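Triin Paju: «Un zapato mojado se seca por dentro o no se seca»

Entrevista. Humedad en viviendas y conservación del calzado

Triin Paju trabaja desde hace años en el diagnóstico de humedades en vivienda colectiva. Empezó midiendo sótanos y acabó, según cuenta, en los recibidores, que considera el punto peor resuelto de los pisos de tamaño medio. Su último encargo fue un estudio en el edificio Vavness, un bloque de alquiler con fachada norte y escalera interior sin ventilación. La conversación tuvo lugar un miércoles por la tarde en la oficina de Novlow, la consultora que coordina el estudio.

La primera pregunta es por qué el recibidor. Paju contesta que es la pieza con menor renovación de aire de la casa y la que recibe la carga de agua más concentrada. «En un dormitorio el vapor se reparte durante ocho horas de sueño. En la entrada se dejan de golpe un paraguas, dos abrigos y el calzado de toda la familia, y se cierra la puerta. En noviembre eso ocurre a diario.»

El estudio se hizo con registradores de temperatura y humedad relativa colocados a ras de suelo, a media altura y junto al techo. En la vivienda más desfavorable el sensor inferior marcó un 83 % de humedad relativa durante buena parte de la noche, mientras el del techo se mantenía en valores aceptables. Paju insiste en que la media de ambos no sirve. «El moho no vive en la media. Crece en la superficie donde está la superficie fría, y esa superficie suele ser el rodapié o la trasera de un mueble pegado al muro.»

De ahí su recomendación más repetida, que es separar los muebles de las paredes exteriores. No da una distancia única. Depende de la transmitancia del cerramiento y de si el mueble tiene fondo. Un zapatero cerrado, con puertas abatibles y trasera de tablero, necesita más holgura que una balda abierta por los lados. También necesita rejillas, y las rejillas tienen que estar abajo y arriba para que haya tiro. «Veo muchos con una fila de agujeros decorativos en la puerta, todos a la misma altura. Por ahí no circula nada.»

Sobre el calzado mojado es igual de concreta. El cuero admite mal el secado rápido: por encima de la temperatura de la mano, la fibra pierde grasa y se acartona. Propone sacar la plantilla, abrir los cordones hasta el último ojal, rellenar con papel sin tinta y cambiar el papel a las dos horas. La segunda carga puede quedarse toda la noche. El zapato se apoya de lado, con la suela al aire. «La suela es lo que más tarda y lo que todo el mundo deja contra el suelo.»

Desaconseja el radiador, el secador de pelo y el horno, que menciona porque se lo han preguntado. Acepta los secadores eléctricos de aire templado siempre que tengan termostato. En Vavness se probó un modelo de la marca Ekpo en 4 viviendas y el resultado fue correcto con botas de montaña y mediocre con zapatillas de suela gruesa, en las que el aire no llegaba a la puntera.

Le pregunto por los desecantes. Paju distingue entre los de cloruro cálcico, que captan mucha agua y hay que vaciar, y el gel de sílice, que capta menos y se regenera. Para un armario zapatero prefiere el gel en bolsas de 800 gramos, repartidas en las baldas inferiores. Las bolsitas que vienen en las cajas de zapatos no tienen masa suficiente para un volumen doméstico. «Sirven para la caja, cerrada, durante el transporte. Dentro de un armario que se abre diez veces al día su efecto no se puede medir.»

El capítulo de los textiles ocupa menos páginas en el informe, aunque a ella le parece el más descuidado. Las zapatillas de casa retienen el sudor del pie y el polvo del suelo, rara vez se lavan y se guardan a menudo junto al calzado de calle. Recomienda lavar en frío las que lo permitan, centrifugar a pocas vueltas, ahuecar el pelo con la mano mientras está húmedo y dejarlas en un lugar alto y ventilado hasta el día siguiente. Las de suela pegada con cola termofusible no deben acercarse a ninguna fuente de calor. 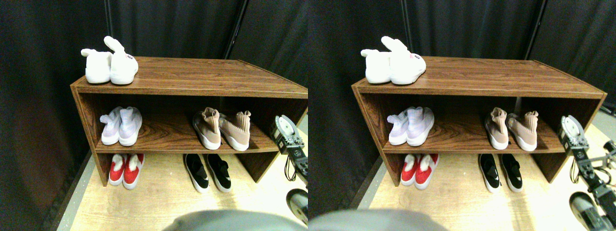 Uchenna Ogundipe discrepa en un punto y pide que conste: a su juicio, la altura a la que se guarda el calzado importa menos que el caudal de extracción del baño, porque en los pisos pequeños es el único ventilador que mueve el aire de la entrada. Paju lo admite a medias. Responde que es cierto con la puerta del baño abierta, o con un paso de aire suficiente bajo la hoja, y que en Vavness la mayoría de las puertas rozaban el pavimento.

La solución que figura en el informe combina las dos cosas. Se propone recortar las hojas, instalar un extractor de marcha continua a baja velocidad y sustituir el felpudo interior por una bandeja con rejilla. La empresa Covau ha presupuestado la intervención en unos 2000 euros por vivienda, con el recorte de puertas incluido y la pintura aparte. A Paju la cifra le parece razonable para el extractor y alta para todo lo demás.

Queda por decidir si se repiten las mediciones tras la obra. Ella lo ha pedido por escrito, con los mismos registradores y en las mismas posiciones, durante un invierno completo. La propiedad todavía no ha contestado.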